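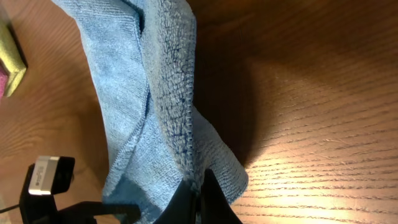

Light blue microfiber towel with the stitched hem, bunched and twisted.

Microfiber Towels: Your Questions

I am Danish Sandhu and I take care of the linen room at Dindilari, where we wash and fold towels for guest houses and small gyms. Many people write to me with the same questions, so I collected the answers on one page. I will add more when new questions come.

Which side of the towel should I use?

It depends on the towel. Some microfiber towels have the same pile on both sides, and then it does not matter. Others are smoother on one side and more rough on the other. For glass and mirrors I take the smooth side. For a sink or a kitchen counter I take the rough side, as it picks up more. If you cannot see a difference, close your eyes and move your fingers slowly over both sides.

How do I wash them?

Warm water, a small amount of liquid detergent, and no fabric softener. The softener stays on the fibers and after this the towel only pushes the water from one place to another. Please wash them separately from cotton. Cotton gives lint, and microfiber holds the lint very well, so you will find it later on your mirror.

I used softener already. Is the towel ruined?

Usually not. Soak it overnight in warm water with a little detergent, then wash it two times with nothing else in the machine. In our room we saved a whole shelf of towels from Bukhari guest house in this way. A few of them stayed a little greasy to the touch and we keep these for floors.

Can I put them in the dryer?

Yes, on low heat. High heat can damage the fibers and then the towel feels hard and scratches a little. I prefer a line indoors, because microfiber dries quickly even in November when the heating is not very strong. Do not iron it. The towel does not need it and the iron can melt the surface.

My towels come out of the machine twisted like a rope. What can I do?

This happens when the drum is too full, or when long towels turn around each other during the spin. Fill the drum a little more than half. When the cycle is finished, take the towels out one by one, hold each by two corners of the short side, and shake it strongly. If you leave them twisted in the basket until the evening, the creases will stay and the hem will not lie straight.

How do you fold them so that the pile stays neat?

For hand towels we do it like this:

First find the hem. It is the easiest part to feel, because the fabric is double there and the stitching is firm. Put the hem side toward you on the table and make the towel flat with both hands, starting from the middle. Fold the long sides to the center, one over the other, so you have a strip in three layers. Then fold the strip in half, and in half again. The hems must be inside. The round folded edge should look to the front of the shelf.

With bath towels we fold in half the long way first, and after that in three. I make stacks of 8. If the stack is higher it begins to lean, and microfiber is slippery against itself.

Should the two long edges meet exactly?

I try, but I do not measure. Microfiber stretches a little in washing, and one side can become longer than the other. When this happens, put the difference in the inside layer. Only the person who folds it will know.

The hem is becoming wavy. Why?

The hem thread and the towel fabric do not always shrink the same way. After some months the edge can look like a wave. Pull the hem gently along its length while the towel is still damp, and dry it flat. If the stitching is open, sew it soon. I use a normal polyester thread in a darker color than the towel, because I can see better where I already passed.

How many towels should I have at home?

For one person I suggest 2 for the body and a few small ones for hair and face. For cleaning you need more, because it is better to take a clean one for each room. Please choose different colors for the kitchen and the bathroom and do not change this later. In our house blue is the bathroom, and my children learned it faster than I did.

What does the number on the label mean, for example 800?

If gsm is written after it, this is the weight in grams for one square meter. A higher number means a thicker towel. An 800 towel is very soft and heavy and drinks a lot of water, but it takes longer to dry and fills the shelf quickly. For travel or for the gym you will be happier with a thinner one.

Do colors bleed?

The dark ones can, in the first washes. Light blue, gray and white I wash together from the beginning and I did not have a problem. Dark red and navy I wash alone three times.

When is it time to throw a towel away?

When it does not take water after a good wash, or when it feels sharp on the hand. Before this I cut it into squares for shoes and bicycles. Cut squares can lose a bit of fiber from the edge, so do not wash them with the good towels.

Do you sell towels?

No, we only wash and fold. Guest houses bring their own. Last year more than 4,000 hand towels passed over our table, and the ones from Telledel had the best hems.

My question is not on this page.

Write to the linen room and put the word "towel" in the subject. I answer in the evening, after 8, and sometimes it takes me a few evenings.

Related pages
How to fold a fitted sheet without help
Washing bathrobes: Your Questions
Shelves for small linen closets
Notes from our visit to the Clellelum laundry
Which detergent for hard water

This website uses cookies to remember your language and to count visits. By continuing to read you accept our use of cookies. Accept | Settings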